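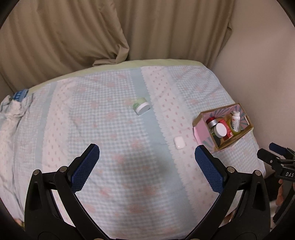
Which pads should I start with if I'm picking up small things off fabric?

Textured ones, in the softest grade you can get. Smooth pads are fine on a worktop, but on bedding they tend to push a little jar along ahead of them and you end up chasing it to the pillow.

I've been swapping pads and linkages on hand-held grippers for most of July, and I've got a few habits now that save me a lot of muttering. The first is to test on something soft. I did all my early comparing on a nice flat bench and was terribly pleased with myself, then tried the same pads on a mattress and had to start again! A bed gives under the fingertips, so you need to come in lower and close more slowly than feels natural.

Second tip: wipe the pads before every round. Hand cream is the worst (guess how I know). A drop of washing-up liquid in warm water, a soft toothbrush for the grooves, then pat dry with a lint-free cloth. I used kitchen roll once and spent 40 minutes picking fluff out of the Driscombe set with a pin. 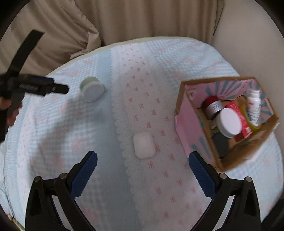
Third, don't judge a pair of fingers on the easy shapes. Anything with square corners will flatter them. Small, glossy, rounded cases are what sort the good pads from the bad, and so are round pots lying on their sides, which love to roll. My Ronstead pads managed cartons beautifully and then spat out an earbud case like a wet pip. The Lüthi ones are grippier but the edges wear, so I turn them end for end after 223 grabs. My friend Puspita Pelupessy says that's daft and I should just look at them. She may be right, but I like a tally.

Boxes want a bit of thought too. Leave the flaps wide open and put tall bottles at the back, or you'll knock them every time you reach in. And if you're using two grippers at once, agree which one goes in first!

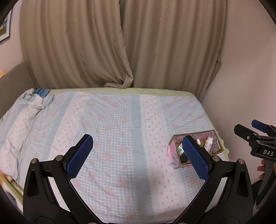 How tight should the pivot screws be?

Tight enough that the arms don't wobble sideways, and loose enough that they still open freely when you let go. I nip mine up, back them off a touch, and check again after 8 or so practice grabs. The Grolent arms needed redoing 2 times before they settled, and they've been fine since. Keep the right screwdriver in a jam jar with your spare pads and you won't be tempted to use a butter knife.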